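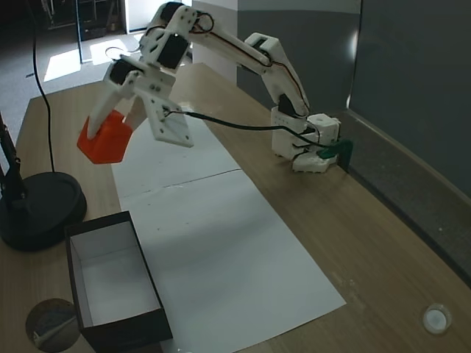 Photo: Gilby workshop, Dramcombe

Recording pick-and-place examples with a small arm

These are the steps we follow at Gilby when we record examples for a learning system. The task is simple: pick up an orange block and put it in an open box. You will need a working leader and follower pair, already calibrated, and a computer with Pristo installed. If your arm has not been calibrated, do that first and come back.

Set up the table

Clamp the base to the table and pull on it firmly. If it shifts at all, tighten the clamp. A base that creeps by a few millimetres over a morning will spoil everything recorded after it moved.

Lay paper down the middle of the table. We join two sheets end to end and leave them there for the whole set. Put the box where the gripper can get over it without the elbow running out of travel, and draw lightly round its corners in pencil so you can put it back if it is knocked.

Run the cables so that they have slack at every joint. Move the arm by hand through its full reach before you switch on the torque.

Fix the cameras and leave them alone. Draw the curtains or record at the same time each day if sunlight reaches the floor or the table. In February we get low sun until nearly 2 in the afternoon.

Record an episode

1. Start a new session in Pristo and type the task as a short sentence. Use exactly the same sentence every time.
2. Put the arm in its rest position and place the block.
3. Press record and wait one second before moving.
4. Bring the gripper over the block, open it, lower it and close it. Move at a steady pace.
5. Lift the block clear of the box wall, carry it across and let go once it is low over the opening.
6. Raise the arm with the jaws open, then stop the recording.

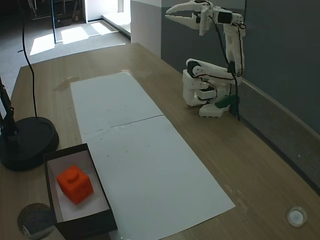 Lihua Qiu
Data collection lead, Gilby

Move the block to a new starting place for each episode, and turn it as well. Include positions close to the box and positions at the limit of the reach. People tend to favour the spot that is easiest to grip from, so we work from a printed list of 58 positions and tick them off.

If you fumble a grip and recover, keep the episode. If you knock the box over or have to reach in with your hand, delete it straight away.

How many to record

Start with 70 episodes and train on those before doing more. The result will be poor but it will show you where the arm goes wrong, and you can add examples there. Our Estrella set for this task stopped at 500.

Check before you leave

Play back every tenth episode at double speed. Look for dropped frames, a camera that has slipped, and episodes that begin with the arm already moving. Copy the session to the shared drive. The local disk is wiped on Friday.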